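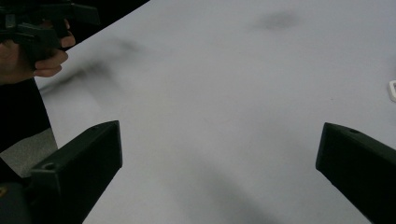
Figure 1. The tabletop, with a hand at the upper left.

Clear Tables: How a Shared Work Surface Gets Used, Tidied and Used Again

Student project report
Tianyou Duan, Ffion Bowen and Hammad Sial
Project adviser: Valdis Siliņa
Jul 10, 2021

Where the idea came from

When we first sat down in May to pick a topic, all three of us wanted something grand, and we went through quite a few grand ideas before Ffion pointed out that we had spent most of the afternoon shuffling bags and cups and notebooks from one end of the table to the other just so that someone could write. That got us talking about tables, and once we got talking about tables we found it very hard to stop! Everyone in the Norkgate building shares them, everyone has an opinion about them, and yet the only written rule we could find was a small card by the door asking people to "leave it as you found it," which is not much help if you found it covered in tape.

So our project became a study of one shared tabletop: what gets put on it, how long things stay, and what makes a person clear it without being asked.

The table

We chose the big pale one with the grey-white top. It is broad and flat with a smooth matte finish and no grain or pattern showing, and we liked it for a few reasons. You can spot a stray item on it from across the room. It is also the table people go to first when they want to spread out, so we knew we would never be short of something to write down.

One thing we did learn early is that a pale surface can fool you. Soft dark patches show up on it that look like shadows or smudges, and in Figure 1 you can see several of them. Hammad once went over a patch with a cloth for a good long while before he moved his own arm and the patch moved too. After that we made it a habit to look at a mark from two sides of the table before writing it down as dirt.

How we did the work

We kept a paper log on a clipboard next to the table. Each time one of us passed by, we wrote down what was on the surface and where it sat, using a simple sketch of the tabletop split into 4 zones. We did not write down whose things they were, partly to be fair and partly because we would have had to put our own names in rather often.

By the end we had 114 log sheets and, when Tianyou finally typed everything up over one very long evening, 1,502 separate item entries. A mug that stayed put through three visits counts as three entries, so please don't picture a mountain of mugs.

The study had 5 stages. In the first we only watched. In the second we put a tray at one end for small items. In the third we took the tray away and put a basket on the floor beside the table. In the fourth we tried a short sign, and in the last we took everything away again and went back to watching.

What we saw

The tray was popular right from the start, almost too popular. Pens, keys, clips and wrappers all went into it, and the rest of the tabletop stayed open. The trouble was that the tray itself never got emptied, and by the end of that stage it had a sort of second tray growing around it. Siwan Mostyn, who runs the front desk and was very patient with us, called it "the nest," and the name went straight into our log.

The basket on the floor did less for the small things but more for the big ones. Bags and coats moved off the table, and that made more room than we had guessed. People seemed happier to drop a bag into something than onto the bare floor.

The sign did very little. We had put real effort into the lettering, so this stung a bit.

The part that interested us most was the edges. Things left in the middle of the table were usually moved by the next person who needed the space, but things left along the edge could sit there visit after visit. We think a person sitting down clears only as far as their own elbows and then gets on with what they came to do. When we went back to plain watching, the edges filled up first, just as they had at the start.

Problems and things we would change

Our log times were uneven. We all passed the table most often before lunch, so the late afternoon is thin, and we can't say much about how the table looked at closing time. We also knew perfectly well what we were hoping to see, and Hammad admits that he tidied the table twice before remembering that he was supposed to be logging it. Those two sheets are marked and left out of the totals.

If we did it again we would log at set times, empty the tray on a schedule, and try the tray and the basket together. Valdis also suggested testing a darker tabletop to see whether clutter stays longer when it is harder to spot, and we would love for next year's group to take that up.

Thanks

Thank you to Valdis for reading three drafts, to Siwan for the clipboard and the tray, and to everyone at Norkgate who let us peer at their lunch. The typed log and the zone sketches are in the project folder at the front desk.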